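Valier Two-Tier Counter Shelf, Model 909
Set-up and Care Guide
Updated April. By the Plovora product documentation desk

We use cookies to remember your region and language. Accept all | Manage settings

Section 4. Loading, clearing and cleaning the shelf

4.1 Before loading

The shelf must be assembled as described in Section 3 and must stand level before anything is placed on it. If the shelf rocks, loosen the lower fasteners a quarter turn, press down on both tiers, and retighten.

1. Place the shelf against a wall or splashback, with the front lip facing you.
2. Leave a gap of 10 mm between the rear posts and the wall.
3. Wipe both tiers with a dry cloth to remove packing dust.
4. Hang the side cup, if used, on the outside of the right side panel. Push down until it stops.

NOTE: The cup may be moved to the left side panel. Do not hang it from the front lip.

CAUTION: Do not place the shelf on a stove, a drainboard with raised ribs, or any surface that slopes toward the front.

4.2 Storing sponges

Sponges are stored on the lower tier. The upper tier is intended for bottles, brushes in a holder, and folded cloths. Keeping sponges below prevents drips from reaching other items.

1. Take all sponges off the shelf and out of the sink. Lay them on the work surface in front of the shelf.
2. Sort by type. Plain sponges go in one group, sponges with a scouring layer in another.
3. Discard any sponge that is torn, has a separating layer, or keeps an odor after washing.
4. Squeeze each remaining sponge until no water runs out.
5. Place plain sponges on the lower tier first, side by side, starting at the left.
6. Place scouring sponges to the right of the plain ones, scouring layer up.
7. Leave a finger's width between sponges where space allows.
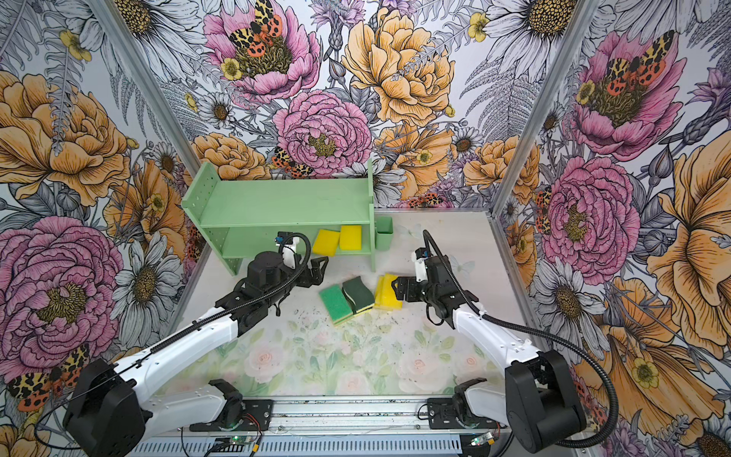
Can wet sponges be put straight on the shelf?
Squeeze them out first. The coating tolerates moisture, but standing water under a sponge leaves a mark that has to be rubbed off, and the sponge takes longer to dry.

NOTE: Do not stack sponges. If the lower tier is full, store dry spares in a drawer or in the original bag.

CAUTION: Sponges soaked in chlorine bleach must be rinsed before they are returned to the shelf. Bleach dulls the coating.

4.3 Side cup

The cup holds small, light items such as a bottle brush, a scraper or a sink plug. It has no drain hole.

1. Empty the cup once a week.
2. Lift it straight up to remove it from the panel. Do not pull it outward.
3. Wash in warm water with dish soap. Dry before rehanging.

The cup carries a maximum load of 133 g. A heavier load bends the hooks and may scratch the side panel.

4.4 Routine cleaning

Crumbs and grit collect at the front of each tier, where the board meets the folded lip, and in the corners beside the rear posts. Remove loose debris before wiping. Grit dragged across the board under a damp cloth scratches the finish, and the scratches show most under direct light.

Required: soft dry brush, two microfiber cloths, dish soap, warm water.

1. Clear both tiers.
2. Brush each board from the back toward the front, then along the lip to one end. Catch the debris in a dry cloth.
3. Dampen the second cloth in soapy water and wring it out.
4. Wipe the upper tier, then the lower tier. Work with the length of the board.
5. Wipe the top and front face of the lip.
6. Rinse the cloth and repeat steps 4 and 5 with clean water.
7. Dry all surfaces.

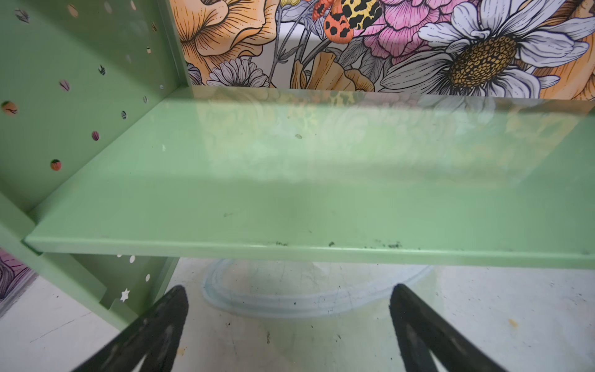
Fig. 4-2. Shelf board, front lip and perforated side panel, with debris along the lip.

Dried spots that remain after wiping can be softened by laying a damp cloth over them for about 12 minutes. Do not scrape with a knife or a metal pad. If a spot is still visible, apply Hunley Mild Cream Cleaner with a fingertip under the cloth, then rinse.

4.5 Side panels

The perforations allow air to pass through the shelf. Dust and soap residue can close the smaller holes over time.

1. Brush the panel from the inside with a dry, soft toothbrush.
2. Wipe both faces with a damp cloth.
3. Clear any blocked hole with a wooden toothpick. Work from the inside outward.
4. Clean the star cutout in the lower part of the panel with the corner of the cloth. Do not force a tool into its points.

CAUTION: Do not use pins, wire or drill bits in the perforations. Damage to the coating at the edge of a hole exposes bare metal and can lead to rust.

4.6 Work surface

Clean the surface in front of the shelf after sorting sponges. Old sponges shed particles when handled, and these are carried back onto the tiers if left in place. Sweep first, then wipe, then return the sponges as described in 4.2.

4.7 Replacement parts

Side cups, feet and touch-up paint are supplied by Schwerdtfeger. Quote model number 909 and the panel side (left or right) when ordering.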